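I gave up on the good tea bags in December, and I blame my sister-in-law. She'd sent a tin of loose leaf from a shop in Lockwood, 69 miles up the road, with a note saying I should stop drinking "hot brown water" and try it properly. So I did. And now I'm the kind of person who owns a strainer (two strainers, if we're counting the one I ruined).

Here's my problem with most writing about tea: it makes you feel like you need a quiet room and a linen shirt. I have a kitchen with a drawer that won't close and a teenager who eats cereal at four in the afternoon. I wanted to know if a regular person could make a decent pot before work, so I went to see Imogen Dunmore, who runs the tea counter at Fasgate and has been selling the stuff longer than I've been able to drive.

"You're boiling it to death," she told me, before I'd even sat down.

Guilty! I'd been pouring water straight off the boil onto a green tea, and Imogen made a face like I'd kicked her dog. She likes 195 degrees for her oolong and lower for the greens, and she doesn't own a thermometer. She lifts the lid, lets the kettle sit, wipes down the counter, and pours when the counter's clean. I tried it at home and my counter has never looked better.

She also sold me on small pots. My old one held enough for a church supper, and by the second cup it tasted like a fence post. The one I use now holds two mugs, barely, and I refill it with the same leaves - the second round is better, and I'll argue with anybody about that.

Then there's the question of what you drink it from. Terence Treloar, who fires mugs in a shed out in Rundamside, thinks the rim matters more than anything. Thin rim, he says, and the tea lands where you want it. He handed me three to try, one after another, all filled from the same pot, and darn it, I could tell. The thick one was cozy but kind of dull. The thin one made me sit up. I bought the middle one because it had a handle I could get all my fingers through.

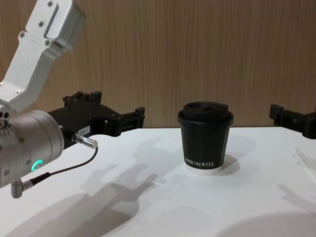

**Rurix Magazine, Food & Home Desk**

I brought my new habit into work on a Monday, which went over about as well as you'd expect. Kieran Mottram at the next desk still swears by the stuff in the big yellow box with four sugars, and I've quit arguing with him. Alfie Tapley asked for a cup, then asked for another, then wanted to know where the tin came from. The tin has been lighter ever since.

If you want to start, get a black tea you already like, in leaf form, and a cheap basket strainer. Give it four minutes. Taste it before you put anything in. My sister-in-law says I'll be weighing the leaves by summer, and I told her absolutely not, but I did look at a little scale last week and it's still sitting in my online cart.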